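Speaker notes – Retiring the card catalog: what the Jalier migration taught us about dirty holdings data
Kazuhiro Shimada, June 19, 2018
Slot is 30 minutes including questions. Keep to the clock.

Slide 1. Title
Say name, say department. Slides will go up on the conference site. Skip the history of the library.

Slide 2. Starting point
Periodicals only. Books were migrated earlier and are out of scope.
3,730 title records in the old system, exported as flat text. One record per title, with holdings typed into a single free-text field. No controlled vocabulary for gaps, supplements or renumbered volumes.
Target system is Jalier. It wants one row per issue, with volume, number, date and page range in separate columns.

Slide 3. Why the holdings field is hard
Read the sample line aloud: "v.4-9 inc., 11 (lacks 3), n.s. 1-". Pause. Ask the room how many issues that is. The honest reply is that the line does not say.
Punctuation was used differently by each cataloger. A hyphen could mean a range, an open run or a double issue. "Inc." was read as "inclusive" by half the staff and "incomplete" by the other half. Both readings are correct for some records.

Slide 4. The Hubmann bulletin
Quarterly, then bimonthly, then quarterly again. Volume numbers restart after the title change, but page numbers run on across the break. Leave the slide up long enough for people to read the citation line.
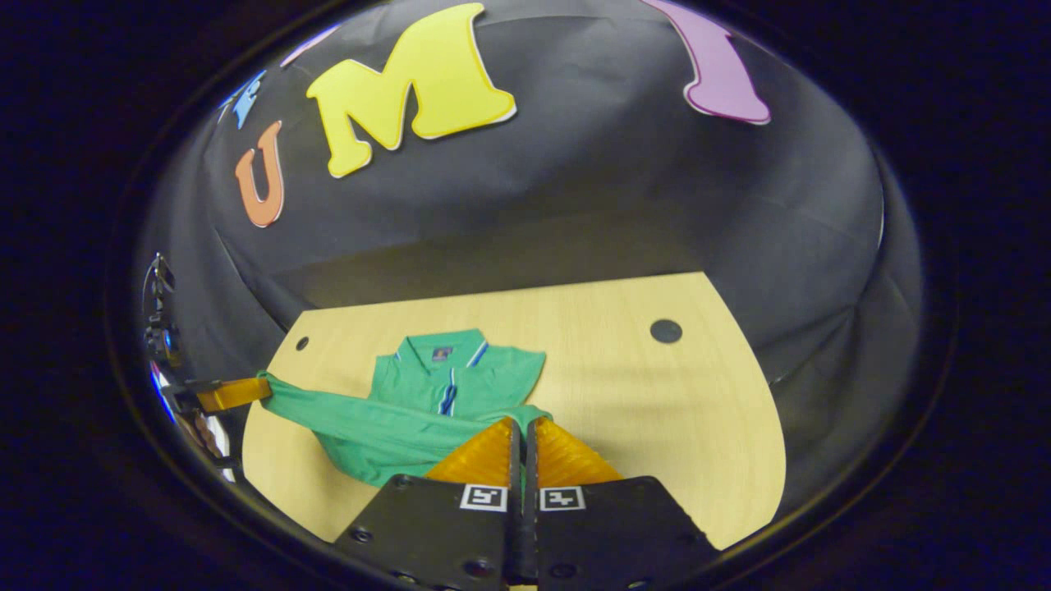
Vol. 12, No. 2, p. 817

Point out that the page number is the only part of this citation that identifies the issue. There are 2 volumes numbered 12, one under each title. Continuous paging settles it – but only if the page range was recorded, and in the old records it almost never was.

Slide 5. Parsing
First pass was a set of pattern rules run in Lorarier. Anything that failed to parse went to a review queue. Anything that parsed two ways also went to the queue.
Do not show the rules on screen. They are in the handout.
Mention the March rerun. We had treated "n.s." as a note and dropped it, so new series were merged into old ones. The fix was one line. Checking the results took far longer.

Slide 6. Shelf check
Staff took printed lists into the stacks and corrected them by hand. Bound volumes first, loose issues second. Record what is printed on the issue, even when it is wrong, and put the correction in a separate column.

Slide 7. Jevometti export
Short. Partner libraries receive the same rows, minus local notes. If time is tight, drop this slide and go to questions.

Likely question: would we keep the old free-text field? Yes, as a read-only column. It is still consulted when a row looks odd.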